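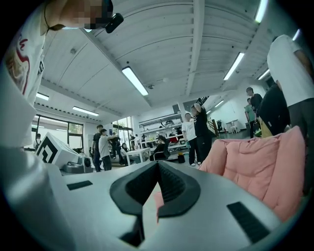 Search stories Search Go

We use cookies to remember your reading preferences. Accept / Manage

Dead Air in Dollow

So the first thing I did when I got to the radio station was knock a full cup of coffee into a stranger's purse. I'm telling you that up front so you'll understand the kind of Monday it was.

The stranger was very nice about it. She was there to talk about gutters. WDLO did a home repair segment at four and then me at four thirty, and I guess the thinking was that anybody who sat through gutters would also sit through a fifty-year-old trans woman promoting a pageant. The gutter lady fished out her checkbook and shook it over the trash can and said, "Honey, are you nervous?" and I said no, and then I hit my elbow on the doorframe.

I was nervous because of Fraser Strachan.

Let me back up. I grew up in Dollow. I left when I was twenty-two with a duffel bag and 300 dollars, and I stayed gone for 28 years except for two funerals and one very short Thanksgiving. In that time I became a number of things, including a dental receptionist, a wife, not a wife, and (this is the one that matters) Miss Arndale Valley, which I won at forty-six in a dress I'd hemmed in the car. The Arndale Valley pageant is small. I'm not going to pretend otherwise. But it's ours, and the winner gets a sash and a crown and the right to boss people around for a year, and I took to it like you would not believe. When my year was over they asked me to stay on and run the thing, and when the hotel in Arndale closed and we needed somewhere to hold it, I heard my own mouth say, "There's always the Lindqvist."

The Lindqvist is a ballroom. It's over what used to be the furniture store in Dollow, and it's got a sprung floor and a balcony and a mirror ball that hasn't turned under its own power in my lifetime. My prom was there. I wore a powder blue tux and danced every slow song with Carla Beal, and every fast one too, and I don't remember a thing about Carla's dress except all of it. I could draw you the beading right now.

And Fraser was there, at the punch table, because Fraser had not brought anybody. We'd been best friends since the sixth grade. We had a radio show, sort of. It was a tape recorder in his mother's laundry room and it was called The Fraser and — well, it had my old name in it, so let's say it was called The Show. We did news and weather and a segment where we reviewed cereals. He had this voice already, this big warm buttered voice coming out of a kid who weighed ninety pounds. I did all the ladies. Any time we needed a lady caller, that was me. I had a lady named Mrs. Burkemis who phoned in every week to complain about the weather as though we'd made it.

I wrote him one letter after I left. I told him everything in it. Four pages, both sides, and I never heard back, and I decided that was my answer and I put Fraser in the box with the tux.

And then there he was, on the other side of the glass, with gray hair and reading glasses pushed up on his head, eating a granola bar.

He'd been doing Dollow Drive Time for nineteen years. I knew that. I'd looked it up, more than once, late, with wine. What I didn't know was whether he knew who I was. The booking had gone through a producer named Tess, and I'd used my name, my real one, which is Joanie Marsh, and Marsh was my husband's. There wasn't a reason in the world for Fraser to connect that with anything.

"You're our four thirty!" he said when I came in. He shook my hand. Nothing on his face at all. "Sit, sit. Scoot up to that mic, it won't bite. You want water?"

I said I'd better not be trusted with liquids.

He laughed. It was the same laugh! It went up at the end like a kid's. I put the headphones on and messed up my hair, which had taken forty minutes, and Tess held up five fingers through the window and then four and so on, and we were on.

I'll say this for him, he was good at it. He'd read the sheet. He asked how long the pageant had been running and what the categories were, and when I said gown, talent and interview he said, "No swimsuit?" and I said, "Fraser, it's January," and he about fell off his stool. He asked what a person would see if they bought a ticket, and I told him about Dee, who does Patsy Cline in sign language, and about the year somebody brought a live goose. He asked whether we'd had any trouble in town, and he asked it straight, and I answered it straight. Two letters to the paper. One phone call. And the man from the hardware store who had come up the ballroom stairs while I was measuring the stage, and I'd gotten all ready for it, I had my keys between my fingers, and he wanted to know if we needed folding chairs.

"How many does the place hold?" Fraser said.

"Well, the fire marshal says 671."

"That's awful specific."

"I think the last guy was supposed to go out for cigarettes and didn't."

So it was going fine. I was having a nice time, is the truth. I'd stopped thinking about the letter. And then he said, "We've got a minute or so left, and we like to ask all our guests, do you have any connection to Dollow?"

You know how a room gets when the refrigerator shuts off? I opened my mouth and there was nothing in it. I could see Tess look up. I could see the little red second hand on the wall clock just going along. I'd stood in front of 2,000 people at a parade once with a bullhorn and never dropped a word, and now I could not have told you my zip code.

Fraser let it go a long time. For radio it was a very long time. Then he leaned in on his elbows, and he took his glasses off his head and folded them up, and he said, in the voice, "Folks, while our guest is thinking, I believe we've got a caller on the line. Mrs. Burkemis? Are you there?"

I want to tell you I was graceful about it. I made a noise like a stepped-on dog toy. It went out over the whole county, and my cousin Renee heard it in the pickup line at the elementary school and thought something had happened to the transmitter.

But I'd been doing that woman since I was eleven. She just came up on her own.

"Yes, I'm here," I said. "I've been holding since lunch. I want to know what you people intend to do about this sleet."

"Ma'am, we don't make the sleet."

"Well, somebody's making it!"

And Fraser put his hand over his eyes. His shoulders were going. Tess was pointing at the clock with both hands and he waved at her without looking, and she rolled the traffic.

We had three minutes of traffic and ads. Dollow has one stoplight, so it was mostly ads.

"I didn't get it until the spring," he said. "Your letter. My mother had it. She gave it to me with a bunch of other stuff when I moved out, it was in with my report cards, it'd been opened. I wrote you back. It came back to me. You'd moved already."

"I moved a lot," I said.

"I tried information. I didn't know what last name to ask for. I didn't — you said in the letter you hadn't picked a first one yet."

I'd forgotten that. I had, too. I'd had it down to Joan or Denise.

"So when did you know it was me?" I said. "Today, I mean."

"When you walked in and hit your elbow. I heard it through the glass." He'd started unwrapping the granola bar again and then just held it. "I wasn't going to say anything if you didn't want to. I thought maybe you didn't want to. Then you said there's always been a draft by the balcony stairs, when I asked about the hall, and I thought, well, she's standing right there telling me."

I didn't even remember saying it.

Tess put her head in and said forty seconds, and did we want to keep the guest for another segment, because the guy from the feed store had canceled. Fraser looked at me. I took the headphones and put them back on over what was left of my hair.

"You got any cereal in this building?" I said.

"There's some Raisin Bran in the break room," said Tess. "It's been there since before I was hired."

"Go get it," said Fraser.

28 comments
Share this story

Get new fiction in your inbox. Enter your email address Sign up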